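My Day at the Robot Open Day

Hi, kids! On 24 May 2024 I got to visit the robot workshop at Pasby, and I asked so many questions that my notebook ran out of pages.

What does a robot do all day?

Mostly it practices. Jabari Makokha, who showed us around, had one working on toy building blocks, the kind with bumps on top. You and I grab a block without thinking (I step on them without thinking, too!). A robot has to work out where the block is, how wide to open its fingers, and when to squeeze. With a whole pile of red and yellow ones jumbled together, that's a lot to figure out! 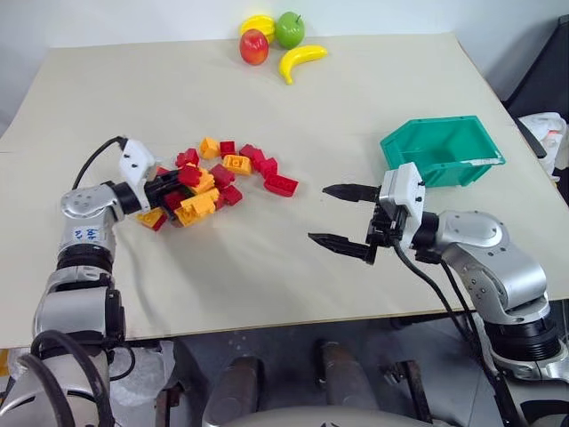
Why are the fingers so skinny?

I asked that one! Jabari said thin fingers can slip in between things that are close together. Try it at home: pick up a block using just two fingers, then try it wearing a big winter mitten. See?

Does it ever get tired?

Nope, but it does make mistakes. Jabari told us it once needed 50 tries to learn one new move. I needed more than that to learn to whistle.

The next open day is in July, and kids under 5 need a grown-up with them.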